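February, 6.40 a.m.

Awake since five thanks to the bins, so I may as well write this down. Finished the Bodulura translation last night, all 228 pages of it, and sent it to Baltazar Bermúdez with a cheerful note I regretted as soon as it had gone. He replied within the hour to ask whether I had "considered the weather". The novel is set in a cellar.

I did the sums afterwards, always a mistake. The fee comes to 1233 euros, less tax, less whatever the bank takes for moving it from one country to the next, and I've been at it since October. My sister sells candles at Montes market and earns more on a wet morning. She is very nice about it. She gave me a candle.

There is one word I'm still not happy with. The old aunt calls her nephew a "traltia", which in her village means a gate that has been mended too many times. I had "botched gate" for weeks, then "wreck", then a footnote, and Baltazar hates footnotes – he says they are a translator waving from the back of the photograph. In the end I left it as Traltia with a capital, as if it were a nickname, and let the reader sort it out. If any of the print run of 3000 finds one who minds, they can write to me and I'll be glad of the post.

Meanwhile my back has set like plaster from the kitchen chair, and I have promised to be a person who moves about before breakfast. 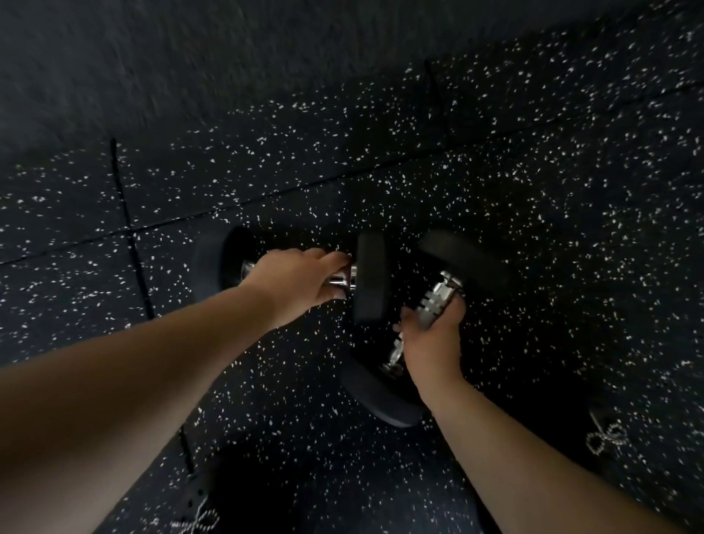
The next one, if it happens, is the Jemar letters. Two brothers who fell out over a mule and wrote to each other about it for the rest of their lives, each letter ruder than the last. Baltazar thinks it might be too sad. I read him the bit about the funeral hat over the phone and he laughed so much he had to put the receiver down, then said he'd need to see a sample first.

Must buy milk and a new ribbon for the label printer. Kettle's on.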